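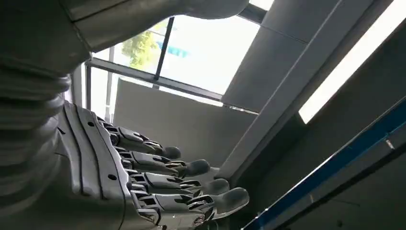 Storau wrist camera kit

The Storau kit records hand demonstrations from the wrist. A small camera mounts at the base of the hand and looks out along the fingers, so each recording holds the finger movements and whatever the hand is reaching for. It is supplied for teams who collect their own training episodes.

Video and joint positions are saved together in one file per episode. The operator starts and stops recording with a foot switch. Episodes can be replayed, trimmed, labelled or thrown away on the same screen before they go into a training set.

In the box
Camera and wrist bracket
Foot switch
Cable, 6 m
Storau Record software, licence for one workstation
Hex key and spare screws

Details
Storage: 90 hours of recording on the supplied drive
Fitting time: 20 minutes
Fits: Narel hands with four or more fingers. For other hands, send us a drawing of the wrist flange.

Windows and ceiling lights can wash out the picture. Set exposure by hand before a long session and keep the same setting for the whole set.

Delivery is 14 working days. Brackets are also sold separately.

Technical questions: Ute Reuter
Orders and spares: Benjamín Sosa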